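Docs > Seller Guide > Promotions > Setting up a referral link campaign

5. Setting up a referral link campaign

Do this after section 4 (customer list import). If the list isn't in yet, stop and go back. Referral links hang off customer records, no records means no links.

Applies to Felside Store, all paid plans. Free plan sees the menu but the Save button stays gray.

Before you start
Have these ready:
- your reward for the person sharing (store credit or free shipping, not both)
- your reward for the friend
- a sender address you've already verified
- one product page or collection to land people on

Step 1. Open Promotions, then Referrals, then New campaign. Name it something you'll recognise in the reports later. Customers never see the name.

Step 2. Pick a landing page. A collection works better than the front page for most shops. If the page needs a header picture, add it now under Page look. Wide pictures only, tall ones get cropped top and bottom.
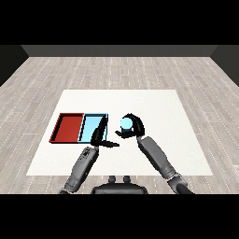 Fig. 5-1. White tabletop, plank floor, dark gray walls.

Step 3. Set the sharer's reward. Type the amount in the Credit box. Whole dollars, no sign. We start most shops at 5 and move it up if links aren't going out.

Step 4. Set the friend's reward. Same box style, one row down. Tick First order only unless you really want repeat use.

CAUTION: First order only is matched on email address. Same person, new address, gets through. If margins are thin, also tick Match shipping address.

Step 5. Set the minimum order. Default is 40. It's checked before tax and shipping, after any other discount. So a cart that starts over the minimum and drops under it with a coupon won't qualify, and you will get emails about it. Put the rule in your campaign text.

Step 6. Choose when credit is released. Three settings:
- On order — fastest, riskiest
- On shipment
- After return window — safest, and what we'd pick for clothing or anything with sizes

NOTE: You can't change this one after launch. Everything else you can edit while the campaign is live.

Step 7. Write the invite email. Keep it short. One link, one offer, reward amount in the subject line. The tag {share_link} has to be in there someplace or the system won't let you go on. Don't paste the link by hand, everbody will get yours.

Step 8. Add a picture to the email if you want one. Same upload box as the landing page. Fill in the alt text, plenty of people read with pictures off.

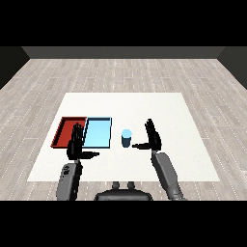 Fig. 5-2. Red tray, light blue tray and small blue cylinder, with two robot hands above the table.

Step 9. Send yourself a test. Open it on a phone. Click the link, put something in the cart, go as far as the payment page. Reward line should show under Subtotal. If it doesn't:
- check the minimum order (Step 5)
- log out of your own store account, staff logins are excluded
- clear the cart and click the link again, the link has to come first

Step 10. Launch. Choose Send now or Schedule. Scheduled sends use the store's time zone and not yours. Check it under Settings if you moved the shop over from Sarkus, the import sets it wrong sometimes.

CAUTION: Send now has no undo. Pause stops new emails going out, it doesn't pull back sent ones, and links already shared keep working untill you press End campaign.

Reading the first results
Give it a few days. Look at Links shared first, then Orders. Lots of shares and no orders usually means the friend's offer is weak or the landing page is wrong. No shares at all, it's the email. Change one thing at a time or you won't know what did it.

Next: section 6, Thank-you emails.

Comments

Morag Kinnear
Step 9 saved me. Was testing logged in as staff and could not work out why no reward. Maybe put that higher up?

Aurel Nistor
Can I run this next to a sitewide sale? We have one planned for May.

Elin Pritchard (Felside support)
@Aurel yes, but turn off Stack with other offers on the Rewards tab first. Otherwise they get both.

Magnus Baird
Minimum order thing caught us too. Customer had 44 in the cart, used a coupon, went under, reward gone. Lowered ours.

Related articles
- Importing customers from Sarkus
- Store credit: how balances expire
- Connecting Moncrieff Mail
- Why is my Save button gray?
- Scheduling a flash sale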